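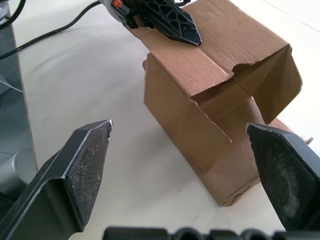

Packing Bench Operator, Grarilstead returns centre

Kometti is growing and we'd love to hear from you! We've had people folding and flattening cartons by hand here for years, and since August the two-armed Cropper units have been taking over a good share of it (the boring share, most of the crew would tell you). No one lost their job over it, but the jobs have certainly changed, and there's less lifting and a lot more watching, resetting and using your own judgement when a box comes in torn or squashed.

You'd be looking after 2 units on an 8 hour day shift, in a friendly team of seven. No robot experience needed, Liis Rätsep will train you on full pay. Sore wrists are rarer these days, and the kettle is always on.

Have a yarn with Rania Sabbagh at the front office, or send her your resume, quoting job 271.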